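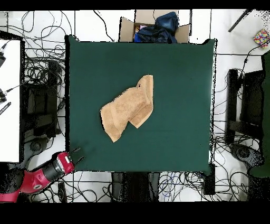
What size should a terry towel be folded to for shelf storage?
Fold it to a square that sits 4 cm inside the front edge of the shelf when pushed to the back. For the Clida hand towel on a standard 30 cm linen shelf, that is a square of 26 cm a side.

Clida Hand Towel and Folding Cloth
Posted 5/31/24 by Réka Kozma
14 shares

The Clida set consists of one terry hand towel and one square cloth in dark green, used as a table covering while linen is sorted and folded. The two are sold together by Brondbridge or as separate items. The towel is supplied in tan, with a woven band near the hem. The cloth is supplied plain, with no printed guides.

Towel

The towel is a cotton terry with loops on both faces. Pile weight is 529 grams per square metre, measured after the first wash. Terry of this weight holds a fold without pressing, but it takes up more room than a flat weave, and the thickness of the finished stack should be worked out from the folded towel and not from the single layer.

The band is woven with no pile. It is thinner than the rest of the towel and shrinks at a slightly different rate, so a small amount of puckering along the band is normal after the first few washes. Pull the band straight by hand while the towel is damp. Do not iron it with steam, as this flattens the loops on either side.

Colour may vary a little between dye lots. Where towels are to be kept as a matching set, order them together and quote the lot number printed on the carton.

Cloth

The cloth is a close, smooth weave. It is laid over the table before folding begins and serves two purposes: it keeps the towel clear of a surface that may have polish or crumbs on it, and it gives enough grip to stop the first edge sliding while the second is brought over. A tan towel also shows up well against dark green, which makes a crooked edge easier to spot.

Fit the cloth so that it reaches the edges of the table on all sides. It can be trimmed with ordinary fabric scissors. A trimmed edge will fray unless it is turned or taped. The earlier version, sold under the Farina name, had a bonded backing and should not be cut.

Folding

Lay the towel flat with the band to one side. Smooth from the centre outwards. A towel taken straight from a basket or dryer will usually have a twist in it, and one shake is enough to clear this. Bring the short edges together, align the corners, then fold again across the longer side until the towel is close to square.

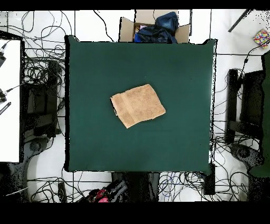 Check the corners before the towel is moved. If one layer projects past the others, open the last fold only and correct it there. Starting again from flat is seldom needed. The towel does not have to be lined up with the table while this is done, and many people find it easier to work with it turned at an angle to the body.

For shelf storage, place the folded edge to the front. For box storage, stand the towels upright with the folded edge at the top. Open cardboard boxes are suitable for sorting but not for long keeping, as the board draws damp and can mark pale fabrics. The Petetti lidded box takes this towel without a further fold.

Care

Towel: wash at 40 degrees with similar colours. Tumble dry on low. Do not use fabric softener for the first three washes, as it coats the loops and reduces absorbency.

Cloth: wash separately at 30 degrees. Line dry. Iron on the reverse side at a medium setting. Dark green dye may transfer to pale items if the cloth is left wet in a pile.

Pulled loops should be cut level with the pile. Do not draw them through.

Ordering

The towel and cloth are packed flat in one carton. Replacement cloths have been listed separately since February and are cut to the same size as the one in the set. Orders for more than 26 towels are dispatched in two cartons, which may arrive on different days. Unwashed towels can be returned in the original wrap. Trimmed cloths cannot be returned.

4 comments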